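Pleteo Service Desk
Ticket 621: Worktop finish, gray cast across surface, and movement at one edge
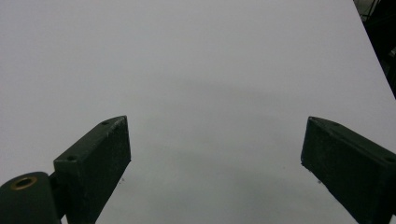 Attachment 1. Heo worktop, matte finish, with the straight edge at upper right.

Status: Closed
Category: Furniture and fixtures
Priority: Normal
Opened: Mon 16 March
Site: Astamham, ground floor workroom
Product: Heo worktop, light gray-white, on Rarkstead base
Requested by: Shabani Ondieki
Assigned to: Bok-nam Ban

Summary of request

The requester reports two matters concerning the worktop in the ground floor workroom. The first is a gray cast over part of the surface, which the requester believes may be residue from a cleaning product. The second is slight movement along one long edge when pressure is applied with the palm. The requester asks whether the surface may be treated on site or must be replaced under the supply agreement.

Original message

The worktop was installed in December and has been in daily use from that time. It was even in color on delivery. During the past two weeks, staff have remarked that the middle of the surface looks darker than the remainder. It has been wiped on several occasions with the usual spray and a damp cloth, with no lasting improvement. Opinions differ as to whether the darker area is always in the same place.

In addition, the long edge nearest the wall moves a little when a person leans on it. There is no noise. I do not know whether the two matters are connected and would be grateful for advice on both. Please note that the room is in use on weekday mornings and that any visit should be arranged for the afternoon.

S. Ondieki

Entry: acknowledgment
Author: Bok-nam Ban

Thank you for your request, which has been recorded as two items under one ticket. Item A is the gray cast. Item B is the movement at the edge.

With respect to Item A, the attachment shows a soft gray area over the center and lower part of the surface, without a defined outline. The tone becomes lighter toward the top. No printed marks or scratches can be made out. An area of this kind is consistent with shadow. The attachment alone does not allow us to rule out a thin film of cleaning product, which may be visible only from a low angle and under direct light.

Please carry out the following check before any further cleaning takes place.

Turn on all ceiling lights and open the blinds fully.
Place a short strip of low-tack paper tape beside the area that looks darker.
Stand at each side of the worktop in turn and note whether the darker area remains beside the tape.
Repeat with the blinds closed.
Remove the tape by hand. Do not use a blade.

If the darker area moves or changes shape as the light changes, no treatment is needed for it. If it remains beside the tape in all conditions, please reply with the name of the spray and the dilution, if any.

With respect to Item B, please confirm whether the base stands level and whether any of the fixings beneath the top can be turned by hand. Please do not tighten them at this stage.

Entry: reply from requester
Author: Shabani Ondieki

The tape check was completed this afternoon. The results are as follows.

With the ceiling lights on and the blinds open, the darker area was beside the tape when seen from the door side. From the window side it was not. With the blinds closed, it was much weaker and lay farther toward the middle. I conclude that most of what we have been seeing is shadow.

There is, however, something further. When I crouched so that my eye was nearly level with the surface, I could see faint curved streaks over most of the top, including places that had never looked dark. They follow the direction in which the cloth is normally moved. They cannot be felt with a fingertip.

The spray is a general kitchen product containing a polish. It is used undiluted. I was not aware that it contained a polish until I read the back of the bottle for the purpose of this reply.

As to the fixings, I was able to turn 3 of them by hand. The base appears level, although I had only a short spirit level available and would not wish to rely on it.

Entry: assessment
Author: Bok-nam Ban

Item A. The darker area is attributed to shadow and will not be pursued as a defect. The streaks are a separate matter. Polish is not recommended for this finish. It does not soak in, and each application leaves a little more on the surface. The film alters the way light falls on the top and may make an ordinary shadow more noticeable than it would be on a clean matte surface. This would account for the change having been remarked on only recently.

The film can normally be removed without specialist products. The procedure is set out below.

Procedure for removal of polish film

Clear all movable items from the area to be cleaned.
Remove loose dust with a dry, soft cloth.
Add a small amount of plain dish soap to a bowl of warm water. The water should feel comfortable to the hand.
Wet a soft cloth, wring it out well, and wipe a section no wider than the reach of the forearm.
Leave the section damp for a short time, but do not let it dry.
Wipe again with the same cloth, using straight strokes.
Rinse with a second cloth and clean water. Change the water when it becomes cloudy.
Dry at once with a third cloth.
Look across the section from a low angle. If streaks remain, repeat before proceeding to the next section.

Scouring pads, melamine sponges, and powders must not be used. They may leave shiny patches on a matte finish, and such patches cannot be repaired on site. Particular care should be taken along the edges, where water may run beneath the top. The cloth should be nearly dry when used there.

Item B. The loose fixings are the probable cause of the movement. A visit is required, as the fixings must be tightened in a set order to prevent strain on the top. Please state which afternoon would be suitable and allow access to both long sides.

Entry: reply from requester
Author: Shabani Ondieki

The procedure has been carried out on the half of the worktop nearest the window. Two rounds were needed there. The water from the first round was distinctly cloudy. The streaks are no longer visible on that half, and the difference between the two halves can now be seen by anyone who crouches down. I will complete the remainder tomorrow.

One question arises. A colleague has suggested wiping the surface with rubbing alcohol to speed up the work. I have asked that this be deferred pending your advice.

Thursday afternoon is suitable for the visit. The room will be unlocked.

Entry: advice on alcohol
Author: Bok-nam Ban

Please do not use rubbing alcohol for general cleaning of the whole top. A small quantity on a cloth may be used for an isolated ink mark, followed by a rinse with clean water. For the present purpose, soap and water will be sufficient.

The visit is confirmed for Thursday afternoon.

Entry: site visit
Author: Bok-nam Ban

The worktop was inspected with the requester in attendance.

The base was checked with a long level and found to be low at one foot. The foot was raised by 7 mm, after which the base was level in both directions. All 11 fixings beneath the top were then examined. The three reported by the requester were loose, all of them along the long edge nearest the wall. One washer was missing and was replaced from stock. The fixings were tightened in order from the center outward, by hand tool only.

Pressure was applied along the full length of both long edges on completion. No movement was found. The requester repeated the test and agreed with the result.

The surface was inspected under ceiling light and again with a hand lamp held low. The cleaned finish was even. A trace of film remained at one corner, where access with a cloth is awkward. The requester will attend to it during the next routine clean. No scratches, swelling, or lifting of the edge was found.

Replacement under the supply agreement is not required.

Entry: closing note
Author: Bok-nam Ban

Both items are resolved. The following points have been added to the site record for Astamham.

Routine cleaning is to be done with a damp cloth and plain dish soap, followed by a dry cloth. The polish spray is to be kept out of the workroom.
Hot pans and kettles are to be placed on a stand.
The fixings on the Rarkstead base are to be checked when the room is next rearranged, and at any time the base has been moved.
The level of the base is to be checked on the same occasions.

Entry: confirmation
Author: Shabani Ondieki

I confirm that the work is satisfactory and that the ticket may be closed. The remaining corner has been cleaned. The cleaning instructions have been copied to the inside of the supply cupboard door, and the evening cleaning staff have been informed. Please send a spare washer of the same size by internal mail if one is available.

Ticket closed by service desk. Spare washer dispatched.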